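Forums > Workspace and Fit-Out > Furniture and Surfaces > Gloss white tabletops: glare, marks and cable slots

Posted by Jomar Quiambao, March, 09:40

We have taken on a large shared room in Bromham and inherited one very big table with it. White top, high gloss, a long recessed slot in the surface on one side. Ceiling lights are plain fittings, no diffusers to speak of. Three complaints so far:

1. Reflected glare. From most chairs there is a bright streak of light across whatever you are working on.
2. Fine scratches, mainly near the edge where people sit.
3. The slot. It collects grit and small screws, and nothing I own gets into the corners.

Options I have priced: a matt film over the whole top, 285 fitted, or a replacement top in matt laminate from Mercado at 3,385. The second figure includes delivery but not removal of the old one. Has anyone lived with a film for more than a year?

Reply from benchwright, 10:15

Film will lift at the slot. You have to cut it there, and a cut edge next to a recess gets caught by sleeves, cables and cleaning cloths. I did one in an office with a similar top and was trimming corners by the second month. If you go that way, stop the film 50 mm short of the slot on both sides and accept the visible line.

Reply from tallow_k, 10:32

Disagree on stopping short. A line in the middle of the surface is a dirt trap in itself, and the matt side will look grey next to the gloss. Run the film right up, trim with a fresh blade, and warm the edge with a hairdryer so it beds down. Mine has been down 54 weeks and the slot edge is fine.

Before spending anything, though, deal with the lights. A gloss top under bare fittings will always show them. Diffusers or a change of angle will do more than any film.

Reply from Jomar Quiambao, 11:05

The lights belong to the landlord. I can ask about diffusers but would not expect a quick answer. Does anyone clean gloss tops with something that does not leave its own smears?

Reply from benchwright, 11:20

Damp microfibre, then a dry one. No spray polish. Polish fills the scratches for a day and then holds dust. For the slot, a stiff 12 mm paintbrush and a vacuum with the crevice nozzle, brush first. Do not use compressed air - it puts the grit back on the top, and the next forearm drags it about.

As for the scratches, check the chairs before you blame tools. If the arms are hard plastic and sit at the height of the table edge, they will hit it every time somebody pulls in.

Reply from Erlinda Maglaya, 12:48

We have a big gloss white top at work, and I would not swap it for matt. Small parts and dark tools show up at once, and a cable trailing over it is easy to see before somebody pulls it off the edge. On our old oak-effect benches we lost screwdrivers in plain view.

The glare is real. It moves as you move, so people settle where it bothers them least. We ended up keeping fine work to one side and leaving the rest for things that only need space. Ours has the long slot too, running across the right half from where I usually am.

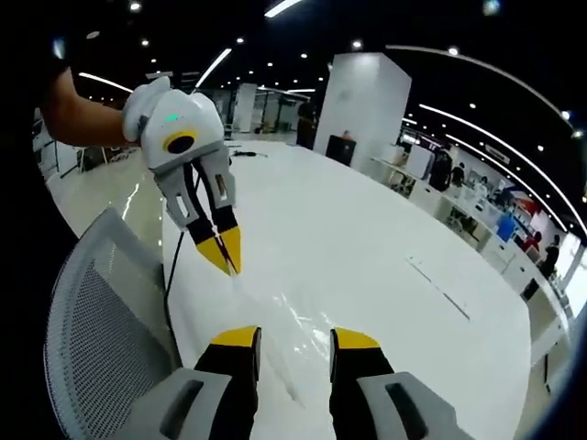
tallow_k: Fair point about finding tools, but that argues for a light top, and a matt white gives you the same contrast without the streaks. Gloss adds nothing there except easier wiping.

Reply from Erlinda Maglaya, 13:30

Easier wiping is most of the argument. Matt laminate takes pencil and rubber marks and hangs on to them. We tried a matt sample from Susier and it needed a scrub pad after a fortnight, and the scrubbed patch then went shiny.

Reply from benchwright, 13:52

Depends on the laminate. Cheap matt polishes up under a pad, the better ones do not. Ask Mercado for an offcut and rub it with a pad for a minute before you order.

Reply from Jomar Quiambao, 15:10

Thanks. I checked the chair arms and two of them do catch the edge, so those have been lowered. Offcut requested. I have also asked Endex whether they will sell me a length of insert for the slot, as it seems simpler to fill the part we do not use. If they say no I will cut a strip of PVC to sit flush.

Reply from tallow_k, 15:26

Measure the slot in several places before you cut. Mine was 2 mm wider at one end.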